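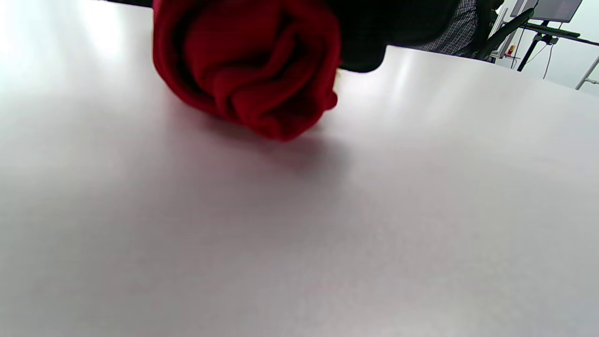 Thitima Rungrueang me escribió que la mordaza izquierda volvía a cerrar tarde y que no merecía la pena seguir subiendo la fuerza desde el programa. Tenía razón. Yo llevaba desde julio compensando por software un problema que era mecánico, así que paré la célula y desmonté la pinza entera.

28 de septiembre de 2019

Apunto lo que hice, sobre todo para tenerlo a mano la próxima vez.

La pinza es la Brokell de dos dedos, la misma que usamos en la versión de mano para grabar los agarres y en la que va montada en el brazo. Los dedos son intercambiables y el fallo aparecía en las dos, de modo que empecé por ahí. Quité los tornillos, separé las mordazas y limpié las guías con un paño sin pelusa. En la izquierda había fibra de tela compactada al fondo del carril, bastante dura. Salió con un palillo de plástico. La derecha estaba casi limpia.

Después medí la holgura. La izquierda tenía 3 décimas más que la otra, demasiado para coger tela por un pliegue, porque la punta cede y el tejido se escapa por debajo. Cambié el casquillo por uno de los que quedaban en el cajón de Berisha. Al montarlo entró justo y tuve que sacarlo otra vez para quitarle una rebaba.

La grasa: muy poca, y solo en la guía. En la revisión anterior me pasé y manchó varias prendas claras. El exceso lo retiré después de abrir y cerrar la pinza a mano hasta que dejó de salir por los lados.

Luego el cero. Con las mordazas juntas y sin tela, el controlador Cullico tiene que leer 2301 en el encoder. Leía bastante menos. Volví a referenciar, apagué, encendí y comprobé que el valor se mantenía. Si no se mantiene hay que mirar el conector antes de tocar ningún parámetro; es el que va junto a la muñeca y se afloja con la vibración.

Con la fuerza volví al 80 por ciento, donde estaba antes de que yo empezara a subirla. Las pruebas las hago siempre con tela arrugada sobre la mesa lisa, sin doblar ni preparar nada, y bajando la pinza por un lado del montón. Con tela bien plegada la pinza parece funcionar aunque esté mal ajustada. La primera tanda salió bien. En la segunda falló dos veces con tejido fino y lo arreglé bajando un poco la velocidad de cierre.

Queda pendiente el protector de goma de la punta, que está gastado por el canto. Parvathi Fernandes ha pedido el repuesto a Brikside y todavía no hay fecha de entrega. Mientras tanto, limpieza de guías al acabar cada turno y la holgura apuntada en la hoja.

Los tornillos de las mordazas son de 2 largos distintos. El corto va delante.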